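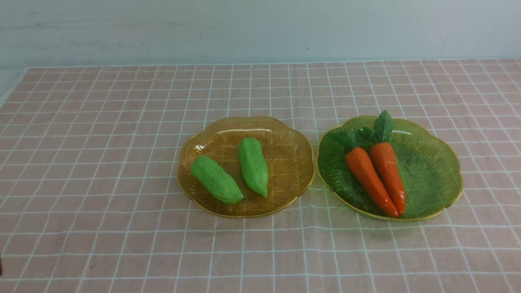

Figure 2. Table state for a sorting task, head view: green vegetable toys in the amber dish, toy carrots in the green dish, no arm in view.

4. Rules for the start and end of an episode

4.1 Why we wrote them down

The first version of our collection protocol fit on one page. It said: reset table, start recording, do task, stop recording. Four operators read that page and did four different things. Vieira kept the arms up over the cloth until the stop tone. Lukumay parked first and then stopped. Both are fine readings of the page. Mixed together in one set they are a mess – the policy learns that "finished" sometimes looks like a hovering hand and sometimes like a bare table.

So the rules below. They cover only table-top sorting and placing with small objects, two dishes or more, one head view. Kitchen and shelf tasks are handled in Section 6 and have their own reset sheet.

4.2 The clear view rule

Every episode has one still moment at each end where the head view holds the table and the objects and nothing of the robot. No arm, no gripper, no operator fingers. Figure 2 meets the rule. Hold for two seconds, then the stop tone. Shorter holds got lost when the streams were aligned, longer ones just pad the set with frames where nothing moves.

The rule applies to the head view only. Wrist views will show whatever they show.

Small things at the border of the view are tolerated if they do not touch or cover a task object. We argued over this one. Pfister wanted a strict rule, any foreign item and the episode goes out. In a trial week that threw away far too much good data for the sake of a dark sliver in a corner (there is one at the lower left of Figure 2, it stays). What is not tolerated: an item that enters the border zone during the episode and is not part of the task. That gets flagged.

4.3 Contact and overlap between objects

Task text says "in the dish". Operators asked, reasonably, what in means. We settled on:

An object is in a dish if the dish alone holds it up. Parts may stick out past the rim. The carrot leaves in Figure 2 reach over and above the rim of the green dish and both carrots count as in.

Objects in the same dish may touch. The carrots do, the two green toys do not, and both dishes pass. An early draft asked for a visible gap between all objects. Dropped, it made operators do fussy little correction moves at the end of every episode and the policy copied them faithfully.

An object resting half on the rim and half on the cloth is out. No partial credit. Label as fail and keep the episode, failed episodes are useful and we have too few of them.

4.4 Cloth

Patterned cloths are allowed and we like them, a grid makes it easy for a reviewer to see if a dish got pushed. But a cloth moves too. Rule is: smooth by hand before the first episode of a session, then leave it alone unless a fold lies under a dish or would tip one. Soft wrinkles elsewhere are fine. Do not line the dishes up with the printed squares. Operators did this without being asked, and dish positions ended up clumped on a handful of spots.

The cloth does not need to reach every border of the view. If the table under it shows at a corner, leave it.

4.5 See-through and shiny dishes

Translucent dishes give us more trouble then anything else on the object list. The cloth pattern shows through the base, tinted, and ribbed bases add their own lines on top. Highlights on the inner surface are read as edges by the depth stage. We considered banning such dishes from the set. Decided against, people own them, and a policy that only handles matte white plates is not much use at Rotich or any other real site.

Instead: mark the episode "clear ware" at the start. Keep room light diffuse, no desk lamps. Highlights are OK if the reviewer can still trace the whole rim by eye. Do not wipe or turn a dish in the middle of an episode to get rid of one.

4.6 Naming objects

Use the name on the object sheet, nothing else. Carrots were easy. The green toys were not – elongated, ridged, and operators typed okra, gourd, pepper and once "green thing". The sheet now says "green vegetable toy" and that is what goes in the task text until someone can settle it. A vague label that is right beats a sharp one that may be wrong. Same for dish material, where glass and plastic are hard to tell apart in the view, the sheet gives color and shape only.

Color words come from a fixed list. Amber and yellow are merged for search but kept apart in the raw text.

4.7 Review

Each episode is looked at once by a person who did not record it. The reviewer sees the opening still, the closing still and the task text, in that order, before any video. Most problems are caught right there. Vasconcelos and Hosoda reviewed the first batch together to settle the wording of 4.3, after that single review.

The batch collected under these rules holds 1022 episodes. Of these, 177 were flagged at review. Of the flagged ones 46 broke the clear view rule, nearly all with a hand still leaving the view at the closing still. The remainder were naming errors and dishes on folds, with a few items that wandered into the border zone. We did not delete flagged episodes. They carry a tag and the release script skips them by default.

Urnum, the annotation tool, will refuse an episode with no closing still. It will not refuse one with a bad still, so this cannot be left to the tool. Cellis export keeps both stills as seperate files next to the video.

4.8 Open points

Lighting change in the middle of a session. No rule yet, only a note field.

Toy food versus real food. All of the above was written with toys in mind and we have not tested 4.3 on things that roll, leak or bruise. Wirwood plans to try it from December.

When to retire a dish. Scratched clear ware looks different enough that it may need its own entry on the sheet.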